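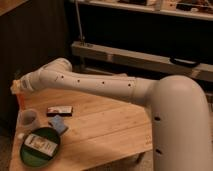
Matutine promises to get a home-educated child through the day's maths before breakfast is cleared away. I have heard promises of that sort before, usually from people with a boxed set to sell, so I asked Florian Kuster, who wrote the scheme, whether he would sit down and be asked awkward questions. He said yes straight away, which I hadn't expected. A plain light wooden table like this one is as much of a schoolroom as most of us have, and I wanted to know what his boxed set would add to it.

"Order," he said. "Parents tell me they have the books and the goodwill and no idea what to do on a Tuesday." The scheme runs to 92 lessons, each meant to take 15 minutes. I said that my younger one can spend that long finding a pencil. Kuster laughed, but he didn't really answer, and when I pressed him he admitted that the timing came from his own children and "a few families we know well". How many is a few? "Nineteen," he said. I asked whether any of those had given up. Three had, and two of them had told him why: the pages were too busy and the child was bored by the repeats.

He has since taken out some of the repeats. The pages look just as busy to me.

What I could not get past was the claim on the front of the parent guide that no preparation is needed. Lesson four asks for things to be sorted by shape, by size and then by "use", and there's nothing in the box to sort. Kuster's view is that every house is full of suitable objects.

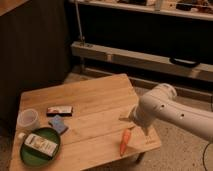

"Children learn number from real things, and real things cost nothing," he told me, and I think he's half right. A parent still has to go and fetch them. If you have little ones you will probably own something like the orange toy carrot and the green dish with a little carton in it, and you could get a decent first lesson out of those (what goes in the dish, what stays out, which is longer). But that is preparation, however cheerfully you call it something else. He thought about this for a moment and said he might change the wording to "very little preparation". I'll look for it in the next printing.

Valentin Schwaiger, whose family used the whole of the first level, was kinder about it than I am. He joined us for the second half of our talk and had brought his daughter's workbook, with a great many crossings-out. "I can't tell you it was the scheme," he said. "She was six and then she was seven. She might have learnt it all anyway." I liked him for that. They had tried Hikier before and stopped in May, because it wanted a screen for every lesson and he didn't.

I asked Kuster about the price and about whether the books can be handed down to a second child. The guide can, the workbook can't, and copying the pages isn't allowed. He says that is normal. It may be, but it annoys me in every scheme that does it, and a family with several children ought to add up the full cost before they order level one.

Would he tell anyone not to buy it? "Yes, if what you've got is working," he said. "Leave it alone." Schwaiger nodded at that rather hard.

I've been lent a copy to try for half a term. My older boy has done two lessons and says it's fine, and he says that about everything except spelling.

Last updated: Mon 2 November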